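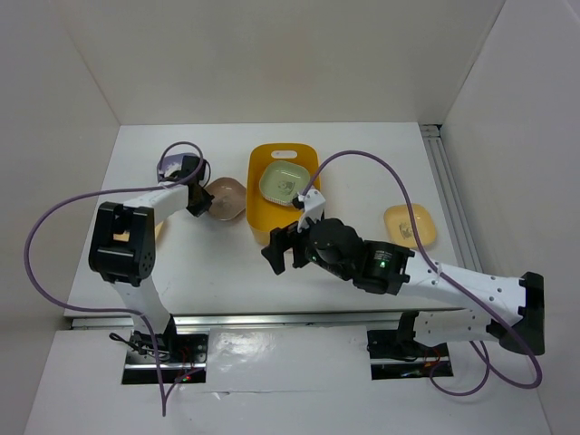 Two Hands on the Left

So the deal was that I'd pick one gripper by the end of September. One! The lab had bought from two makers, Mestau and Gurkier, and whichever one I picked would go on every pair of arms in the building, all down the hall and up the stairs. I had a folding chair, a white table with walls on three sides, and a tub and some dishes.

I should say right away that I'd already made up my mind. Mestau, no question. The Mestau fingers closed with this soft little click, like somebody shutting a good purse, and the Gurkier ones made a noise like a cough. I know that's no way to choose equipment. I wrote "smoother closing action" in the notes and felt very grown-up about it.

The test was dishes in a basket. You pick up the dish, you put it in the basket, you take it out again, you do it until you hate dishes. The yellow basket had a handle slot, and the green plate had a cartoon in the middle that I got very fond of. By the second week I was saying good morning to it. The brown bowl I never warmed up to. It was a shallow thing, and every gripper I'd ever put near it had trouble making up its mind about that rim.

I ran the Mestau pair first, then the Gurkier pair, then the Mestau again with the controller turned down, and that's when the thing with the left arm started.

I'd call for the plate, which was the right arm's job. The right arm would go in over the basket, nice and easy, and the left arm, which had been told to hold still over by the bowl, would open its fingers. Just open them, wait, and close. The first time I figured it was a stray command. I went through the log line by line with a cold burrito in my other hand and there was no command. There was a gap where a command would be, a blank bit the length of a breath, and then everything went on as usual.

I switched controllers. We had an old Jorton box on the shelf with a fan that rattled, and I hooked that up and ran it all over again. Same thing. Right arm reaches, left arm opens. Waits. Closes.

Now, I'm a person who talks to plates, so you can imagine how long it took me to put my hand in there. (Don't ever do this. There's a sign. I printed the sign.) It was late, after eleven, and the building had gone to that hum it does when the air shuts off. I called for the plate. The right arm went in. The left one opened, and I reached over the front rail and laid two fingers between its fingers, and it closed on them.

It didn't hurt. It held on about as hard as my grandmother used to when we crossed Echeverría Street, with the buses coming down the hill and her purse banging on my shoulder. Enough so I knew I was held. Then it let go, and the right arm went back to work on the plate like none of this was its business.

I sat down on the folding chair for a while after that.

What I did next was swap the grippers, because that was still my job and I couldn't think of another thing to do. Mestau off, Gurkier on, cables back in their big silly loops. My hands were shaking and I dropped a screw, and it rolled under the platform, and I guess it's still under there. I called for the plate. The right arm reached. The left one opened with that cough of a sound, and I gave it my two fingers, and I waited.

The Gurkier held on longer. I don't know how to put it better than that. It closed slower, like it was checking, and when it got to my knuckles it stopped and stayed there, and I stood bent over the rail until my back ached and I had to be the one to pull away. It gave me up right off when I pulled. I kind of wished it hadn't.

I did it 41 times before the month was out. I kept a tally on the back of the notes, with no column heading, because what would you call it? Some nights I did the dishes first and some nights I went straight to it. The gap never showed up longer or shorter in the log. On the last night I tried the right arm too, just to be fair, and the right arm didn't want anything to do with me. It wanted the plate.

My report came to two pages. I said the Mestau was faster and the Gurkier was steadier on shallow rims, and I said I'd go with the Gurkier. Somebody wrote back asking about the noise. I said you get used to it.

They came with a cart in the afternoon to take the arms upstairs and I helped with the cables. I asked if the left one could stay with me until the new ones came in, and they said sure, it was all the same to them, and they took the right one and the basket and left me the bowl.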